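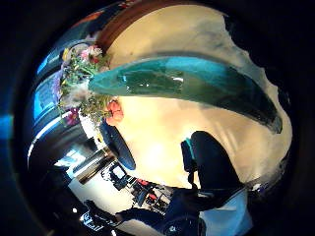
Figure 2. Cut flowers with pink blossoms and green foliage, next to a teal object on a pale surface.

Working papers > Home and household
Morfudd Sayce, Tobias Kowalczyk and Saodah Hidayat. Draft, December

3. Flowers before the vase

Most writing on cut flowers in the home starts with the vase. Water, stem length, feed, where it stands, how long the blooms hold. We wanted the bit before. The gap between the front door and the water, which in our diaries ran from a few minutes to a whole night, and which hardly anyone had thought about until we asked. We call it the waiting time. Not a lovely term but the Mugo team used it first and we have kept it so the two sets of notes can be read side by side.

Diaries came from homes in Pranside and Renomham. People wrote down when flowers came in, who brought them, where they were put first, and when they went into water. No set form. Some sent one line, one couple in Renomham sent 3000 words over the month, a good deal of it on the subject of a neighbour's hedge. We read it all. Coding was done by Sayce and Hidayat apart from each other and then talked through, see section 2 for how we dealt with the ones we could not agree on.

3.1 The first surface

The table wins, easily. Kitchen table where there is one, then worktop, then the sink or draining board. A few went on the stairs. The sink we had expected to come higher, as the sink is where florists tell you to put them, and Harneo (the shop most of the Pranside homes use) prints that advice on its wrapping. People had read it. They still used the table. "It's where you put things," wrote one woman, and that was her full entry for the day.

Laying flowers down flat matters more than it sounds. A bunch on its side rests on its outer stems and the heads on the lower side take the weight. Soft petals mark. Our diary keepers noticed the marks but put them down to the shop, or to the bus home, and seldom to the table. 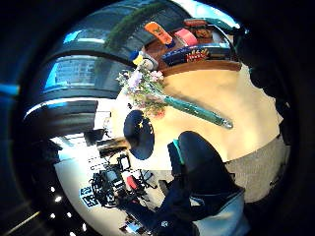 Waiting time was longest for gifts. We had it the other way round in our first plan, thinking a gift would be fussed over and put in water at once while shop flowers bought with the bread could wait. But gifts arrive with people attached. Coats, drinks, someone wants to see the baby. The flowers get admired and set down and then the evening happens. Flowers bought for oneself mostly came in with the shopping and were dealt with as part of putting the shopping away, after the freezer things and before the tins. One man in Pranside did his first of all, before taking his shoes off, every time, and was rather proud of it.

Guests who brought flowers did not like to ask for a vase. Hosts did not like to leave the room. So both sides sat with it. Kowalczyk has suggested this belongs with the work on who may open a cupboard in another persons house and we think he is right, but there is no room for it in this paper.

3.2 Who moves them

Almost never the person who put them down. This was the clearest thing in the diaries and we are still not sure what to make of it. Somebody lays the bunch on the table and walks off, somebody else picks it up. In homes with teenagers the second person was a parent. In shared houses it was whoever wanted to eat. Where one person lived alone the pattern fails, obviously, but even there entries tended to be written as if two people were involved ("found the flowers on the table, put them in the jug").

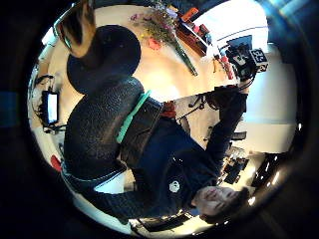
Meals set the clock more than any worry about the flowers. Tea at six meant flowers in water by six. No meal at the table, no hurry, and in homes where people ate on the sofa the waiting time stretched accordingly. Asnakech Abera, who read an early draft, asked if we had looked at homes with a second table, one used only for homework or post. We had not. A quick look back through the entries suggests flowers left on such a table wait longest of all, though there are too few to lean on. Worth doing properly.

Cutting the stems was the other delay. You need scissors, decent ones, and these are never in the drawer. Several entries are really about scissors. Those who skipped the cutting got their flowers into water sooner and reported them drooping sooner too, which fits the trade advice, but we did not measure freshness and make no claim.

3.3 Seeing and not seeing

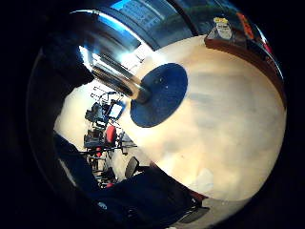 Forgetting was the reason most often given for a long wait, and we wanted to know if the table itself had a part in it. Dark tops hide foliage. Our diary keepers with dark tables said so, more than once, and leaves swept up the next day were a common complaint. On a cream-beige top things ought to stand out, and dark ones do: a flat navy disc keeps a crisp outline there even with a soft grey shadow lying over the middle of the table and yellower light further down. Pale blooms are another matter. A white bunch on a light table in the evening, lamp on, people's shadows going across it, is quite easy to lose, and two households wrote of doing just that. Colour of table against colour of flower, then, and the lamp. We did not ask about lamps. We should of asked about lamps.

Clutter counts as well. Flowers put down among post and keys were treated as more post and keys. Flowers put down on a cleared table got moved fairly quickly, perhaps as they were plainly in the way. Boateng's earlier work on hall shelves found the same with parcels (Boateng, Renomham notes, unpublished).

3.4 Limits

Diaries make people behave. A few said outright that keeping one had made them quicker with the vase, so our waiting times are likely on the short side. Both towns have a good florist in walking distance of the centre and we would expect differnt results where flowers come by post in a box. Winter only, too. In a warm kitchen in July the wait may well be cut short by the look of the things. The summer diaries are being collected now and will be reported with the Mugo material.

Contact: Paloma Boateng, household papers desk | Copyright the authors | Back to top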